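3.2 访谈地点与“收拾”的含义

先交代一下这一节怎么来的。上一节讲了抽样,审稿时有同行问我,为什么一篇讨论合租家庭家务分工的文章,要花这么大篇幅写“收拾”这个词。我当时的回答很短,后来越想越觉得欠大家一个长一点的说法,所以干脆单独写成一节。

我做访谈的地方叫Dalgleish,是一栋老厂房改的合租公寓,一层有公共厨房,二层往上是住户。五户人家长期同意我进出,另外还有几户断断续续聊过。我一般傍晚去,那会儿大家陆续下班,厨房里总有人在热饭,聊起来比约在咖啡馆自然得多(咖啡馆我也试过,录音里全是磨豆机)。

最早的访谈提纲里,我问的是“你一周做几次清洁”。问了一圈,发现这问题基本没法用。有人把擦灶台算一次,有人觉得不拖地就不算,还有一位受访者很认真地反问我,把外卖盒扔掉算不算。我回去翻录音,发现他们自己几乎从来不说“清洁”,说的都是“收拾一下”“归置归置”“弄利索了”。这些词各有各的范围,混在一起统计,数字出来很漂亮,意思却对不上。

于是我把提纲改了,请受访者从吃完饭放下筷子那一刻讲起,一直讲到他们觉得“可以走了”为止。改完以后材料一下子活了!同样一顿饭,有人的叙述两句话就结束,有人能讲上一刻钟,中间还要回头补充。

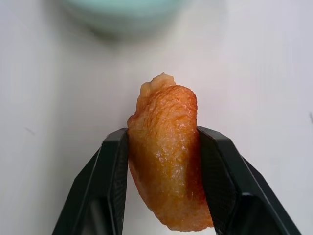
讲得最细的往往是骨头和汤水怎么处理。这一点我事先完全没想到。几位受访者都提到,饭桌上的残渣归谁倒,是合租里最容易生闷气的事,比谁刷碗还要命。刷碗可以排班,残渣排不了,它就在那儿,谁看不下去谁动手。时间一长,看不下去的总是同一个人。有位受访者的原话是:“我也没吃那盘,凭什么我倒。”我在笔记本上把“凭什么”三个字圈了起来,后来编码的时候,它成了一个单独的类别。

编码用的是Nukeck,一个不太好看但很听话的标注软件。我一共切出400个片段,先开放编码,再合并成八个类别:残渣、洗涤、台面、地面、垃圾外运、用品补给、提醒他人、道歉或致谢。最后两类严格说不算家务,可是删掉以后整套材料就塌了一半,我又给加了回来。提醒别人洗碗这件事,受访者普遍觉得比自己洗一遍更累,这和以往把家务等同于动手时间的算法差得很远。

这里补一句方法上的毛病。我自己也住过很多年合租房,听到有人抱怨室友的时候,我点头点得太快了。回听录音时能听见我“嗯嗯嗯”个不停,有两段甚至抢了受访者的话。这两段我没有删,但在引用时尽量避开,读者看后面的引文时请把这一点记在心里。

再说用品补给。洗洁精、垃圾袋、海绵这些东西单价低,谁买都不心疼,偏偏就是它们最能看出分工。大件的开销大家会转账、会记账,公寓里有一户还专门用Emetti这个记账小程序,水电燃气分得清清楚楚。可是我请他们把记录翻给我看,洗涤用品一项都没有。问起来,答案差不多:“那才几块钱,记它干嘛。”几块钱不值得记,于是也就没人知道是谁一直在买。

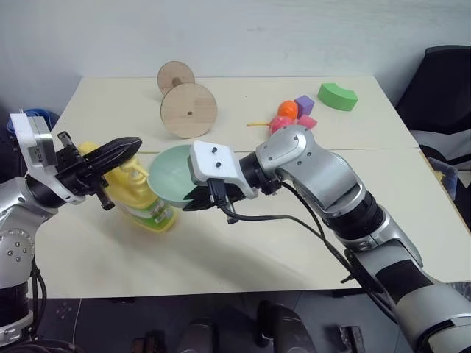
图2 台面上横倒的黄色洗涤剂瓶。

我把这种现象暂时叫作“零钱劳动”。名字不算高明,投稿前我换过四个说法,最后还是觉得它最顺口。它指的是那些因为太便宜、太短、太顺手,所以进不了任何账本的活儿。买洗涤剂是,把瓶盖拧回去是,发现快用完了并且记得这件事,也是。最后这一项尤其麻烦,因为它连动作都没有,只发生在某个人的脑子里。受访者要等我追问好几遍,才会说一句:“哦,那个啊,那个一直是我在惦记。”

有读者可能会问,这和已经讨论得很多的“精神负担”有什么不同。我的看法是两者有重叠,但侧重不一样。精神负担的讨论多半以夫妻或有孩子的家庭为背景,里面有一份默认的长期关系托着。合租没有这份东西,合同到期人就散了,大家都知道这一点,所以很多话宁可不说。忍三个月总比吵一架划算,这是我听到最多的一种算法。可是三个月之后合同往往又续了,于是再忍三个月,闷气就这么一季一季攒下来。

十一月那一轮回访,我带了一份小问卷,是照着Jonetti量表改的。原量表问的是家庭成员之间的公平感,我把“家人”统统换成“同住的人”,又删掉了涉及子女的几题。改动之后的信度我没有把握,样本也太小,所以正文里只把它当作聊天的引子,不报分数。效果倒是意外地好,一张纸摆在桌上,大家就愿意指着某一题说“这个不对,应该这么问”。我有好几条后来的访谈问题,就是这么被他们改出来的。
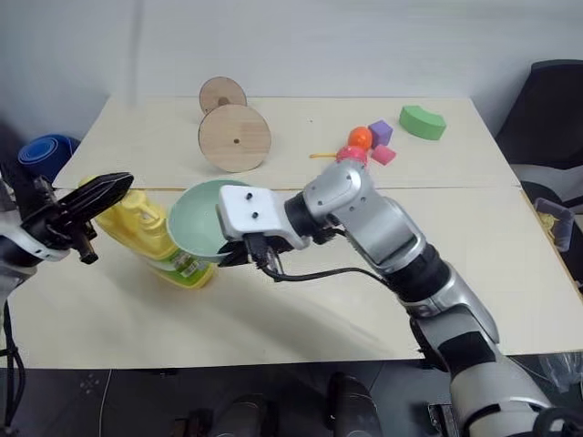

回访里还冒出来一个关于碗的说法,值得单独记一笔。好几位受访者区分“我的碗”和“公家的碗”。自己的碗吃完就洗,公家的碗可以泡着。问他们泡到什么时候,回答就含糊了:“泡软了就洗。”至于软没软由谁来判断,没有一户说得清。我原本以为这是懒的托词,听多了才觉得“泡着”其实是一种很微妙的表态:我没有不管,我只是还没管完。它给自己留了余地,也给别人留了一个接手的机会,而接手的人通常不会得到一声谢谢,因为在名义上这活儿还有人在干。

在编码表里,“泡着”最初归在洗涤,后来我把它挪到了提醒他人那一类下面。这个改动我犹豫了很久。支持的理由是,有受访者明确说过,看到水池里泡着东西,就觉得对方在等自己动手。反对的理由也很直接,泡碗的人未必有这个意思,可能真的只是油太厚。我最后的处理是双重编码,两边都算,在附录里标出来,愿意按另一种办法重算的同行可以自己试。

还有一个限制要说明。五户里没有带小孩的,也没有老人同住的,年纪相差不大,作息也接近。换一批人,“可以走了”的标准肯定又是另一个样子。下一节我会从三段比较长的叙述入手,看同一户里的不同成员怎么讲同一个晚上的收拾过程,那里面的出入,比户与户之间的差别还要大。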